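Questions I Keep Getting About Eating in Kodosska

My inbox fills up every time I post about Kodosska, so I put the answers in one spot. I ate my way through the town for 16 days in February and I would go back tomorrow!

Is the soup-only place real?

Yes!! It's called Gukard, it's up the hill behind the bus station, and soup is the whole menu. Six kinds a day, written on a board by the door. Get the sour cherry one even if it sounds wrong (I went back for it four times).

Do I need a reservation?

Not at Gukard. You just stand in line. Condik is another story. It has six tables and it fills up fast on weekends, so call the day before. They don't answer email, I tried.

What exactly is Condik?

A restaurant inside an old post office! You order at the stamp window and your food comes out in a parcel box tied with string. Silly? Totally. But the dumplings are great and the box keeps them warm.

Can vegetarians eat there?

Pretty well, yes. Ask for the potato dumplings without the butter sauce, which has bits of bacon in it. At Gukard the bean soup and the cherry soup are both meat-free.

Where did you stay?

A little rental apartment two streets from the market. It had a kitchen I barely touched, and a washer, so I packed light. 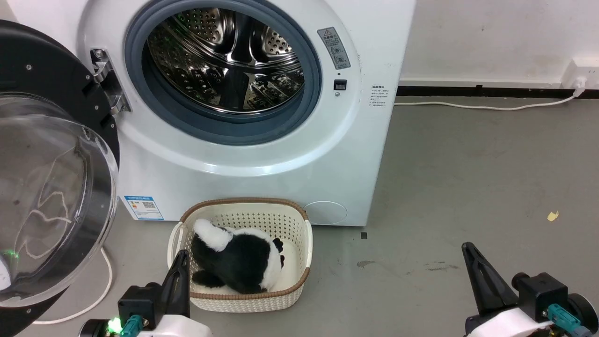 I'd pick that side of town again, mostly because you can walk to breakfast in your slippers. Bozkurt Bakery opens at 6 and the cheese rolls are gone early. Set an alarm!

How do I get into town from the airport?

Bus 101. Buy the ticket from the driver and keep some coins on you. It drops you at the station, and then you're right by Gukard, so there's lunch sorted.

Would you take kids?

Oh sure. Mine would go nuts for the parcel boxes. Skip the late seating at Condik though, it gets loud.

More from the blog
Bozkurt Bakery: every roll, ranked
Packing for a food trip with one small bag
My first try at sour cherry soup at home

This site uses cookies. Accept | Settings

Contact | Privacy | Back to top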